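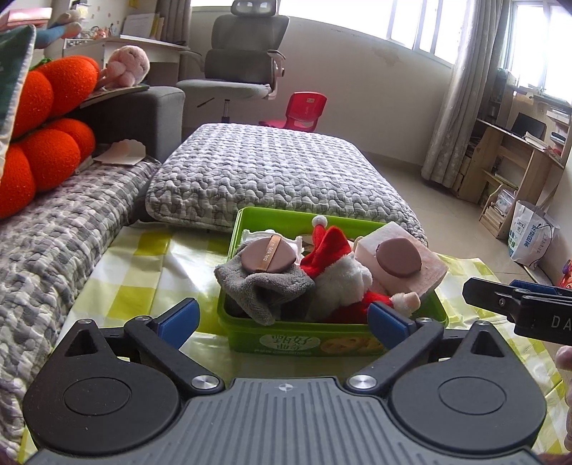
## Hand-held grippers, pair, hired from Grunton

I used them in May to gather packing examples for our learning system. We have 348 now, and Prarkirico wants 3000. The blue finger pads hold a makeup sponge well and the grip is comfortable. The body is wide - in a small tin the two tools get close to each other.

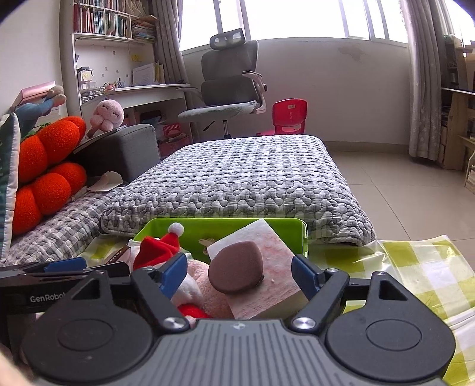
*Both grippers at the green tray, sponges inside.*

Soft toys are slower to pick up. 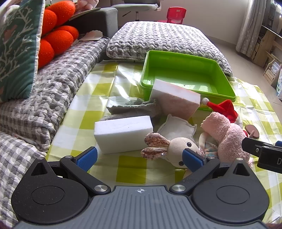

I would hire them again, but with a thinner handle.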